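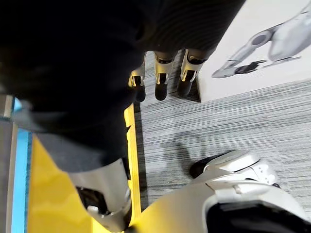

Robot hands coming to our returns room. What happens to the sorting jobs?

Help Center > Work and Careers > Warehouse and Retail > Automation at Work

Marcus Alcantara
Posted 11/09/2023

I'm a shift lead in the returns room at Flasley. We take back clothing by mail, check it, and put it back into stock or send it to repair. There are 38 of us over two shifts. Management has brought in a robot for an 8-week trial. The photo is from the carpeted room where it's set up. The hand has white fingers with black tips, and the plan is for it to pick up returned garments and pass them to a person for checking.

My people are asking me questions I can't answer. The manager says no jobs will be cut during the trial, but he won't say anything past that. I have three questions:

Does this kind of work go away, or does it change?
Who should be trained on the machine first?
We have a quota of 425 items per shift for each table. Should that stay the same while the robot is being tried out?

I'm not against it. Lifting things out of bins all day is hard on the back and I would be glad to see less of it. I just want to give people a straight answer.

clincombe_nights

I went through this at a linen plant, so it's not the same but it's close. In our case the lifting went away and the checking stayed. Soft stuff is hard for machines. Dark knit was the worst for ours – it would take hold of two pieces at once, or get one sleeve and leave the rest behind. Somebody had to stand there and sort that out, and for the first month that person was slower than if they'd done the whole job by hand.

So on the quota, get it changed in writing before the trial gets going. Ours wasn't. The table with the robot missed its number every shift and the people on it got written up, even though they were spending their time clearing stops. We finally started keeping a log on a clipboard with the time of each stop and who cleared it. One stop took 17 minutes. Once the supervisor had that sheet in front of her the quota was dropped for that table.

On training, ask for two people per shift. If you only train one, that person can't take a day off. Don't let them pick only the youngest either. Our best operator had been folding sheets for most of her working life and could tell from the way a piece was hanging that it was going to slip.

As for jobs, nobody was laid off where I was, but when people left they weren't replaced. That's the thing to ask your manager about. "No layoffs" and "same number of people" are two different promises.

Fuvwood

Check your contract or handbook. Some have a section on new equipment and notice.

Marcus Alcantara

Thank you both. I looked and ours says staff get notice of a change in duties but it doesn't mention equipment. I've asked for the quota on that table to be set aside until the end of October, and for a second person on nights to be trained. Waiting to hear. I'll start a stop log either way.

iwasaki_r

Same situation here, different company. We do shoes. Ask who pays for the training hours. At our place they tried to have people come in before shift to learn the controls and it wasn't on the clock at first. Also find out who is allowed to press stop. Everybody should be, including temps, and they should be told that they won't get in trouble for it.

Contact us | Copyright 2023 | Back to top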